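2 February 2018

Friday at last, and I have been sitting here for a good ten minutes with my tea going cold beside me, wondering where to start, because the day was mostly made of small things and those are always the hardest to put down properly. I'll start with the snow, I suppose, since everything else followed from it. It came down in the night, not much, but enough that the road out of Cakville was gray slush by breakfast and the bus to Jesell wasn't running. So the trip to see the cousins is off until next weekend, and I had a whole free day and a kitchen that needed me.

I should say that the snack drawer has been on my conscience since Christmas. It's the deep one under the window, the one that sticks, and over the winter it had got to the point where you had to press everything down with the flat of one hand while you pushed with the other. Mom used to call a drawer like that a savings account. Well, this morning I opened it looking for string and it wouldn't shut again at all, and I thought, all right, you win, today's the day.

Out it all came onto the table. I had put the white cloth on the night before, the one with the thin black grid (I bought it in August at the market in Marras, and I still love it every single time I walk in, it makes the whole room look awake), and it was nice to have a clean surface to spread things out on. Half the crackers were past saving. There was a bag of pretzels that had gone soft, three kinds of tea nobody in this house drinks, and a box of raisins so hard they rattled. I was quite ruthless and felt wonderful about it.

Then I got down to the bottom layer, where the good things were. I'd forgotten how much was left from the Chinese grocery on Raretti Street! Romain Besnard and I went there together before the holidays, the afternoon we were supposed to be buying a lamp, and we wandered up and down those aisles like two kids with pocket money. He picks by the picture and I pick by the color, so between us we came home with a very odd bag of shopping and no lamp. I remember the total was 13 dollars and something, and that he insisted on paying it, and that I let him, which I don't always.

Neither of us can read a word of the wrappers, but I do know one character now. It's the 旺 on the big snack bag, the brown and red and golden one with the crispy things on the front. The lady at the register told us it means something like prosperous, or flourishing, and she drew it in the air with her finger so we'd see the order of the strokes. I tried to copy it on the back of an envelope afterwards and it came out like a little fence and a ladder. I must try again with a proper pen. With the Lunar New Year only 2 weeks off it seems a good word to have lying around the kitchen.

I also found the little sausage, and I had a good laugh at that, because it was the one thing Romain was sure he had eaten. He has been telling people about it! He told my sister on the phone that it was smoky and a little sweet. So what on earth was he eating? I've decided not to bring it up until he's here, and then I shall simply put it on his plate and watch his face.

There's also the packet with the layered cake on the front, white and red, and I've been eyeing it all evening. I think it was my choice, for the red. I'm saving it for tomorrow, when he comes over after work and we'll do the tasting properly, with small plates and a knife and maybe a sheet of paper for remarks. He likes to give marks out of ten and I like to write long comments, so we should manage fine. I want to get the order right, too. Salty things first, then the sausage, then the sweet ones, and the tiny packets in between wherever they seem to want to go. The bright blue one I have no idea about, so that can be the surprise.

The drawer itself got a wash with warm water and vinegar, and I rubbed a candle stub along the runners the way Dad did, and now it slides so easily that I opened and shut it several times for the pure pleasure of it. I cut a piece of old wallpaper to line the bottom. Baking things on the left, crackers in the tin, and the front corner kept free for whatever we bring home next. I give it a month.

After lunch I walked down to the post office with the parcel for Aunt Lise, very slowly on account of the slush, and came back the long way past the school. The children had made a snowman with almost more gravel in him than snow. I stood and looked at him for a while. My boots leaked on the left side again, and I must take them in before the weather gets any worse, or else admit that it's time for new ones.

Supper was soup from the freezer and the last of the bread. I called Mom, who wanted to know all about the snow and then told me all about hers, and we went on for nearly an hour without either of us having any news at all. She says to line the drawer with newspaper next time, as wallpaper curls. We'll see.

Things to remember for tomorrow: milk, a lemon, string (I never did find it), and ask Romain to bring back the small plates with the green rim. I'd also like to get one more bag of those crispy things before the holiday, if the shop isn't too crowded, so maybe we could walk over to Raretti Street together once we've finished eating, and look at lamps again while we're at it.

And now I'm off to bed with my book.

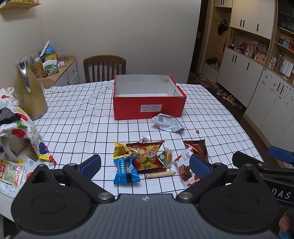
The best of the drawer, on the Marras cloth. Sausage in front.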